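Clikamura or Dukura for a first gripper?

wsowa
Swapped the Clikamura on last night and I'm smitten! 42 cycles, not one fault. Wrist cam view, finger over the floor by the carpet tile:

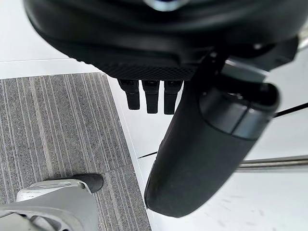
Reply from birthe_v
Lovely, but I'd still pick the Dukura. That blunt round tip won't get under thin stuff.

Reply from wsowa
Disagree! Washers, fine. Paper, no (yet).

Reply from thorg94
Which controller? Mine stalls on the Wesis.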